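돈하우 제품 안내 > 걷는 신발 > 남녀공용

Dostau 도스타우 워커 9
도심 보행용 워킹화

판매가 200,000원
상품평 2,054건 | 관심상품 1,794
배송: 결제 후 순차 출고
색상: 젖은 돌 / 마른 돌 / 그 중간
사이즈: 225~290 (5mm 단위)

상품 설명
산에 가지 않는 사람을 위한 신발입니다. 산에 갈 생각으로 등산화를 샀다가 3년째 편의점에만 신고 다니는 분이라면 특히 잘 맞습니다. 도스타우 워커 9는 보도블록, 콘크리트, 지하철 환승 통로, 그리고 점심 먹으러 가는 길까지를 활동 범위로 잡고 만들었습니다. 정상은 없습니다. 대신 회사가 있습니다.

밑창은 Kumham에서 만든 고무 배합을 씁니다. 앞꿈치는 조금 무르고 뒤꿈치는 단단합니다. 처음 이틀은 뒤꿈치가 딱딱하다고 느끼실 수 있는데, 저희도 그렇게 느꼈습니다. 사흘째부터는 별생각이 없어집니다. 신발에 대해 별생각이 없는 상태가 저희 목표였습니다.

갑피는 촘촘한 합성 니트이고 발등에 덧댄 조각이 하나 있습니다. 가벼운 비는 견디지만 방수화는 아닙니다. 물웅덩이는 돌아가 주세요.

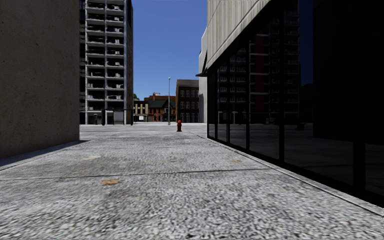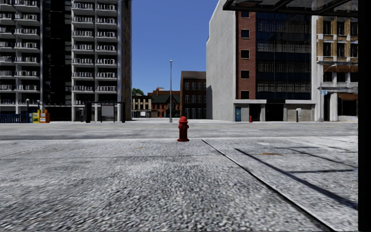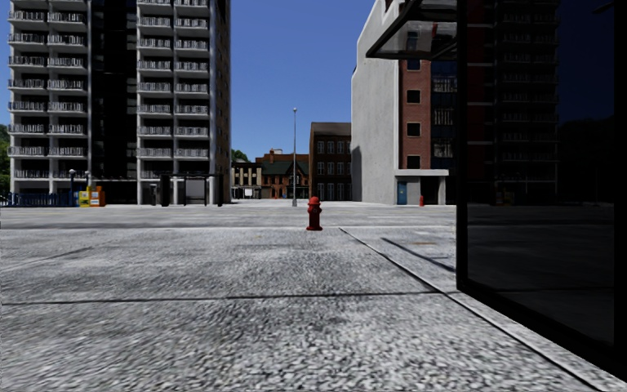
포장된 바닥, 걷는 사람의 주 무대

글 Charmaine Motaung | 제품 검수 Ravinder Kowalchuk
2020년 5월 23일 등록

콘크리트는 생각보다 까다로운 바닥입니다. 흙은 발을 받아주지만 콘크리트는 받은 만큼 돌려줍니다. 그래서 중창을 두 겹으로 나누었습니다. 위층은 푹신하고 아래층은 잘 꺼지지 않습니다. 전작인 워커 8은 한 겹이었고, 반품 사유란에 "슬리퍼 같다"와 "벽돌 같다"가 나란히 적혀 돌아왔습니다. 같은 사이즈, 같은 색상이었습니다.

제품 사양
무게: 한 짝 약 290g (260 기준)
굽 높이: 뒤 30mm, 앞 22mm
깔창: 분리형, 손세탁 가능
끈: 납작끈, 여분 한 쌍 동봉
제조: Pruddale 공장
수입 및 판매: Naidoo

사이즈 고르기
발볼이 보통이면 평소 사이즈, 넓으면 5mm 크게 고르세요. 두꺼운 양말을 신는 분도 마찬가지입니다. 발볼도 넓고 양말도 두꺼우면 10mm까지 올려도 됩니다. 온라인으로 발을 재 드릴 방법은 아직 찾지 못했습니다.

관리 방법
마른 솔로 먼지를 털고 미지근한 물에 중성세제를 풀어 닦습니다. 세탁기는 쓰지 마세요. 상품평에 세탁기에 돌려도 멀쩡했다는 글이 있지만, 그분은 운이 좋았습니다. 그늘에서 말리고, 드라이어는 머리에만 써 주세요.

자주 들어오는 문의

뛰어도 되나요?
버스를 잡을 만큼은 됩니다. 마라톤은 다른 신발을 권합니다.

정장에 신어도 되나요?
'젖은 돌' 색상은 멀리서 보면 구두 같습니다. 가까이서 보면 운동화입니다.

겨울에도 신을 수 있나요?
12월에 기모 깔창을 따로 판매합니다. 빙판에서는 어떤 색상이든 미끄럽습니다.

교환 및 반품
수령 후 7일 이내, 실내에서만 신어 본 제품에 한합니다. 밑창에 바깥의 흔적이 있으면 교환이 어렵습니다. 상자도 함께 보내 주세요. 운송장은 상자에 바로 붙이지 마시고 겉포장에 붙여 주세요.

함께 본 상품
워커 9 여분 깔창
납작끈 110cm
도스타우 구둣주걱 (긴 것)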